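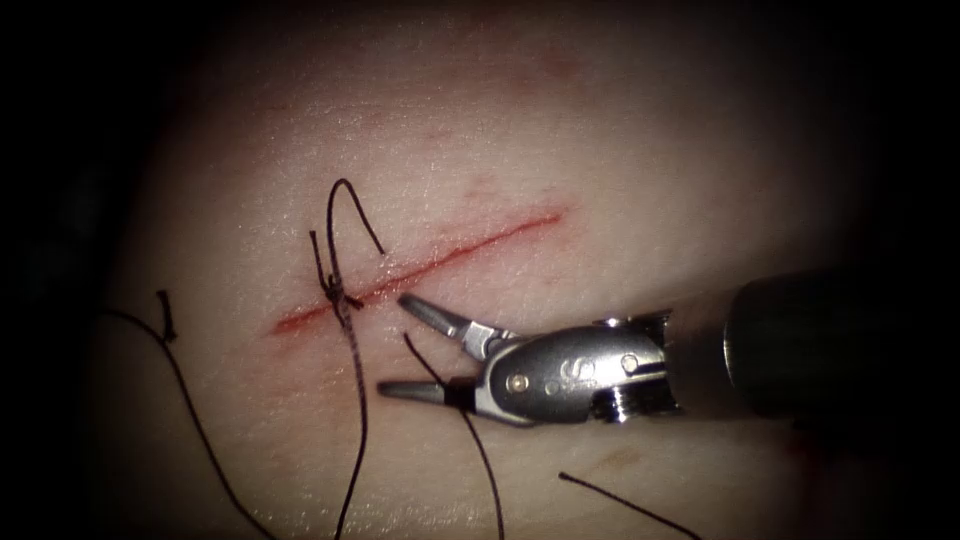
Suture pad, one knot tied, driver jaws open. Fixed camera.

Needle driver tips for bench suturing: smooth or serrated jaws, and does the camera matter?

Asked 14/09/2022 in Grippers and End Effectors
Tags: wristed-instrument, thread-handling, jaw-force, camera-placement

I am comparing two wristed driver tips on the same arm, an Oretti with fine serrated inserts and a Walisus with smooth jaws. The task is a single interrupted stitch on a tissue pad, tied with black braided thread, teleoperated. The picture is from the bench with one of the two tips mounted. The controller is the stock Etetti unit, firmware untouched.

Results so far, 30 stitches per tip:

Serrated: almost no slip on the needle, but the thread frays when I pull the second throw tight. Twice it parted at the jaw.
Smooth: no fraying. The needle rotates in the jaws as it enters the pad, mostly when I grab it too near the swage.

Jaw force is set as a raw current limit, 548 on the controller scale. I have not converted it to newtons. Same limit for both tips.

The second problem is picking up the tail. After the first knot there is thread lying all over the pad and I often close the jaws just above the strand and get nothing. From the camera view the jaws look as if they are on the thread. I can't tell whether this is tip geometry or the view. The camera is fixed and the light is a single spot aimed at the cut.

Questions:
1. Is there a jaw surface that holds the needle without chewing the thread, or is everyone changing the force limit between steps?
2. Would a second camera help with the pickup, or should I move the one I have?

Answer 1 (accepted)

You are running two tasks on one current limit. Holding a curved needle against torque takes a lot more force than holding thread, so a limit that suits the first will cut into the second. Before you rank the tips, split the limit.

On the Etetti you can store force presets and bind them to the pedal. I use the high one from needle pickup until the needle is out the far side, and the low one for all the throws. To find the low value, clamp a length of thread, hang a small weight on it and step the limit down until it slips, then go back up a little. Do this separately for each tip. The same current does not give the same force at the jaw, as the cable friction and the lever length differ between makers, and comparing them at 548 each tells you very little.

Also check the wrist angle while you do it. On a cable-driven wrist the grip force changes as the wrist bends. Measure once straight and once bent to where you normally tie. On mine the bent figure was clearly lower, and I had been blaming the jaw surface.

For the needle rotating in the smooth jaws: grip farther from the swage, at the flatter part of the body, and keep the needle square to the jaws. If it still rolls at a higher limit, then it is a tip problem.

On the camera, one view gives you no depth along its own axis. Jaws hovering over a thread and jaws resting on it look nearly the same. Polished metal under a spot makes it worse, with the highlight sitting right on the wrist. I would try these in order:

Lower the camera so it looks across the pad at a shallow angle. Free, and it helped me most.
Move the light to one side so the jaws throw a shadow on the pad. When tip and shadow meet, you are at the surface.
Add a second camera only after that. You will need both views in sync and a way to show them together, and the operator has to learn to use both.

Trim the tails as well. Long ones get picked up by mistake.

Comments on answer 1

Asker: Force presets done. Low preset on the serrated tip stopped the breakage, there is still light fraying. Have not touched the camera yet.

Reply: What is left may be a burr. Drag a piece of nylon stocking over the closed inserts and see if it snags.

Answer 2

Buy the Cârstea tip, it has a smooth zone at the front and teeth farther back. Needle goes in the back, thread in the front. Problem solved.

Comment: Used one since August. The zones work as described but the front part is short, and with the jaws at an angle to the thread you end up on the teeth anyway. It also needed its own calibration before the controller would home the wrist.

Answer 3

Not a full answer, only a note on the test itself. If the 30 with the first tip were all done before the 30 with the second, your own practice is in the numbers. Swap tips every few stitches, or at least every session. Use a fresh cut in the pad too – an old one opens up and the needle passes through more easily.

I would log needle slip, thread damage and missed pickups as 4 columns, with damage divided into frayed and broken. A single pass/fail hides the difference you are asking about.

I can't comment on the controller, mine is a different make.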